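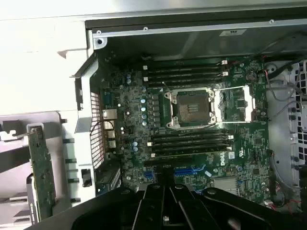
Pricing a robot arm for your repair bench? Start with the small stuff! I set 1,000 dollars aside for extras on our Plindano arm and spent 872 before it lifted a single memory stick.

Fingers first — get a narrow pair, and a spare. Then parts holders, which eat more bench than you'd think, so tape out the space before you order. Measure your biggest case lying flat, too.
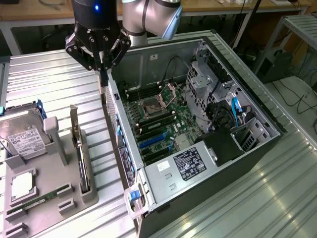 Tower on its side, drive, processor and memory in the gray holder to the left.

Keep 10 percent back for cables and bolts. Devendra Pant swears by buying used shelving, and I'm with him!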